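Perkgate 厨房收纳记录 数据说明

版本 2
更新日期 2021年11月24日
维护 Perkgate 厨房小组
语言 中文(物品名另附英文对照,英文由同一批人翻译,水平如一)

概况

Perkgate 是一份关于“东西该放哪儿”的记录。条目总数 3,689 条,涉及物品 153 种,容器若干,争论无数。争论没有收进数据,只在备注栏里留下一点火药味。

每条记录写的是同一件小事:某样东西,从台面到某个容器,或者从容器回到台面。没有故事,没有高潮。想看烹饪过程的朋友可以关掉这个页面了,我们连水都没烧过。

最初的目的很朴素。Vinton 公寓的共用厨房里,洋葱常年住在杯子架上,擀面杖插在伞桶里,开瓶器则需要靠运气。我们想知道一间厨房要收拾多少次才会变得像样。数据已经攒到第二版,这个问题还没有答案,厨房倒是换过一次窗帘。

目录结构

items.csv 物品表,每种物品一行
containers.csv 容器表
moves.csv 收纳记录,主表
notes.txt 备注,格式自由,自由得有些过分
old/ 第一版的遗留,请勿使用,也请勿来信询问为什么还留着

字段说明

item_id 物品编号。编号不连续,中间缺的是被除名的物品,例如那只谁都说不清用途的金属夹子。
item_name 物品名称。以外形为准,不以材质为准。
container_id 容器编号。
direction 放入记为 in,取出记为 out。第一版里还有一个 maybe,已删。
position 物品在容器里的大致位置:靠里、居中、靠外。
tidy 整齐程度,0 到 2。0 是扔进去的,2 是摆进去的,1 是大多数人以为自己摆进去的。
remark 备注编号,对应 notes.txt。

关于容器

容器以塑料篮为主。篮子的好处是透气、轻、好冲洗,坏处是任何小于孔眼的东西都会从中漏走,胡椒粒已经用行动证明过。我们把篮子按孔型分成方孔、长孔和混合三类。混合类指侧壁与底面孔型不同的篮子,蓝绿色那只就归在这里,侧壁是方格,底面是一排排窄长的圆头孔。它在 containers.csv 里登记为“蓝绿篮”,曾有人提议叫“湖水篮”,因为过于抒情被否决。

篮子一律按空篮状态登记尺寸和颜色。颜色由肉眼判断,蓝和绿的边界问题请自行消化。

根茎与果实类

这一类最费笔墨。厨房里凡是椭圆、偏橙、表面带皱的东西,都可能被叫作红薯,也可能被叫作芒果,取决于登记的人当天饿不饿。第一版把两者分开编号,结果同一件东西在前半份表里是主食,在后半份表里成了水果。第二版干脆合并为“橙色椭圆物”,英文 orange oval。听起来像一种抽象画流派,但至少前后一致。

位置的判断标准也顺带定了下来:贴近哪一面侧壁,就按哪一面记;离四面都差不多的,才算居中。单独一件放在大篮子里时,也要照记,不因为它看起来孤单就改成居中。

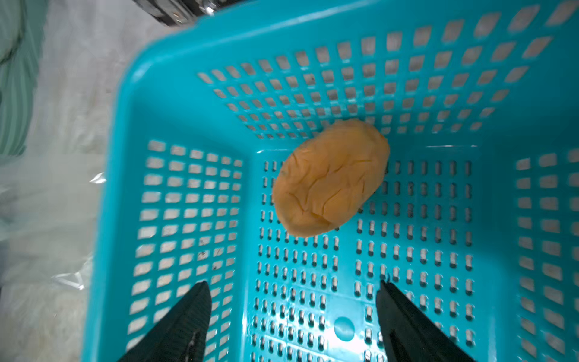
Giannakopoulos 在讨论页留言:合并我没意见,可是“橙色椭圆物”往后怎么查?我做的是家里储藏柜的分类表,红薯要放阴凉处,芒果要看熟没熟,两样东西的去处完全不同。你们的名字只管长相,不管去处,那我拿到表还得自己再分一遍。建议至少加一列,写明登记人当时觉得它是什么,哪怕觉得错了也写上。

意见有理,采纳了一半。items.csv 现在多了一列 guess,可填红薯、芒果、土豆或留空。留空的很多,说明大家在被要求负责任的时候都相当谨慎。至于阴凉处和熟没熟,本数据不提供任何储藏建议。按我们的表去存芒果,后果请与芒果协商。

整齐程度的评定

tidy 由两人分别打分,不一致时取低分。这条规矩出自惨痛经验:取高分的那阵子,整间厨房在纸面上一尘不染,现实中抽屉关不上。

单件物品放在篮底,只要没有架在篮沿上,起评就是 1。能不能到 2,要看它是否平稳落在底面,以及是否给后来者留了地方。椭圆形的物品斜着躺不扣分,它们本来就没有正着躺的义务。

多件物品叠放时,以最上面那件为准。下面压着什么,属于考古范围。

已知问题

杯子和碗的界线不清。带把的算杯子,不带把的看深浅,深浅看心情。

5 月的一批记录里,direction 一列整体填反,所有东西都在往外拿,厨房看上去像在搬家。已改正,但 notes.txt 里的相关备注没有同步,读起来会有些慌张。

Renitz 牌标签纸遇到水槽附近的台面容易卷边,个别容器编号因此抄错,6 和 9 尤其不可信。我们后来改在数字下面画一道横线,事情才算平息。

有 300 条记录没有填 position,补不回来了。做位置统计时请剔除,不要用平均值去填,“平均位置”在一只篮子里没有什么意义。

使用建议

适合用来练习表格清洗、给自家厨房拟一份物品清单,或者在合租的人面前证明乱放东西的不止一家。做容器选购参考也勉强可以,但表里没有价格,也没有耐用程度。

不适合用来推断任何人的生活习惯。我们试过,结论令当事人不快。

物品名称可以自行改回更体面的叫法,改后请保留 item_id,方便日后对照。新增物品请从现有最大编号往后排,不要去填中间的空号,那只金属夹子的编号尤其不要动。

引用与许可

引用时写“Perkgate 厨房收纳记录,第 2 版”即可。可以自由复制、修改和转发,转发时请连同已知问题一起带上。

勘误请发到讨论页,写明 item_id 和所在行号。只写“洋葱那条不对”的,我们这里有很多条洋葱。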